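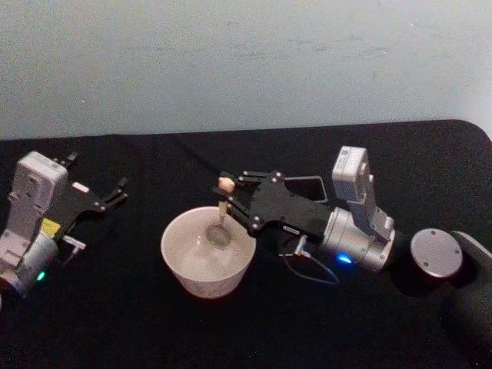
Home | Reviews | Bench Gear | Archive | About

Drilard Two-Arm Teaching Kit: Stirring Water for Science

By Bukola Etim

I have spent 2 weeks teaching a pair of robot arms to use a spoon, a skill my nephew picked up while watching cartoons. The Drilard kit gives you a set of handles, you puppeteer the arms through the job, and the software records every twitch. Lundgren's kit does the same thing for more money and with a nicer bag.

My task was simple on paper: take a spoon from a holder, dip it in a bowl of water, stir, put it back. I recorded 80 runs and kept 40. The rest are a private matter.
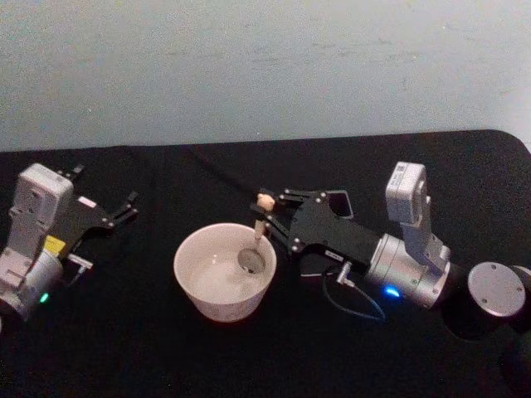 The handles are the best part. They're light, and the delay is small enough that I stopped noticing it by the first Friday. What you don't get is any feel for the grip. You squeeze until it looks right and then you hope, much as I do with avocados.

Putting the spoon back was where my evenings went. Lowering a spoon into a narrow opening by remote control is like parking a bus with chopsticks — my wrist cramped, and I said things the microphone didn't need.
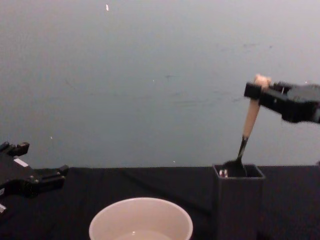 Playback is decent. You can trim a run, label it and throw it out in three clicks, and after run 809 crashed the file browser (the numbering starts at 770, don't ask me), support wrote back the same afternoon. The manual reads as if the Domham office translated it during lunch. 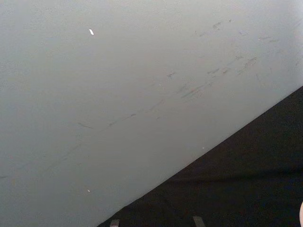 Check your camera views before you record anything. The wrist feed on mine can show little more than pale gray with scuff marks and a wedge of something dark, and a model won't learn much about spoons from that. The preview window is tiny and tucked behind a tab, so I'd make it a habit to open it first.

Would I buy it? Yes, on sale. The Sunetti stand is extra and you'll want it.

Sign up for our newsletter. We use cookies to improve your visit. Accept | Settings

Contact | Copyright Bench Gear Reviews | Back to top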